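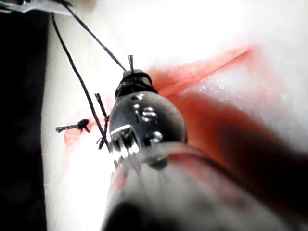
Home Sewing Mending Laundry Furniture Contact

How to sew a button on so it stays put

Most of the advice you'll read on this makes the job sound harder than it is, and then skips the one step that matters. I've tried beeswax, dental floss, fishing line, clear nail polish and a "button security kit" that a shop in Villanueva sold me with a straight face. I now use ordinary polyester thread and a matchstick.

What you need

A button, a needle that fits through its holes, all-purpose polyester thread, scissors, and a wooden matchstick or a toothpick. Skip the button thread unless you're working on a heavy coat. It's thick, it knots when you look away, and on a shirt it leaves a lump you can feel.

Before you start

Look at the cloth. If the old button took a piece of fabric with it, new thread won't help, and you need a small patch on the inside first. Pick out every bit of the old thread. Then close the garment and mark through the buttonhole with a pin. Don't trust the old holes; they may have been wrong from the start.

Sewing it on

1. Cut 26 inches of thread. Fold it through the needle so you're sewing with it doubled, and knot the ends together. People will tell you to use four strands at once. I've never seen it hold any better, and it tangles.

2. Take two tiny stitches on your mark, on the right side of the cloth. The button will hide them.

3. Put the button down, lay the matchstick across the top of it between the holes, and sew over the matchstick. Six passes through each pair of holes is plenty. Keep the thread snug but don't haul on it.

4. Bring the needle up between the button and the cloth. Slide the matchstick out and pull the button up, so the slack is all underneath.

5. Now the shank, the step that gets skipped. Wind the thread around the slack stitches, starting right under the button and working down to the cloth. Lay the turns side by side, tight enough that they don't slide. Five or six on a shirt, more on a jacket. You want a stiff little post.

6. Pass the needle through the post twice, then go to the back and finish with a knot. Run the tail under a few threads before you cut it.

What about wax, glue and polish?

Wax does cut down on tangles. I don't believe it makes the thread stronger, whatever the packet says. Nail polish on the front goes brittle and cracks, and then the cracked edge rubs on the thread. Shirley Birkett, who did alterations in Edville for years, swears by a dab on the knot at the back. I can't say it does any harm there.

As for the claim that a good button will last 200 washes, I'd like to know who sat and watched.

Four holes: cross or parallel?

Parallel. With a cross, all the thread rubs at one spot in the middle. Some tailors disagree, and their buttons stay on too, so don't unpick anything over it.

Coats

Put a small flat button on the inside and sew through both. It takes the strain off the cloth. Make the shank as long as the coat front is thick, or the button will pucker the front every time you do it up.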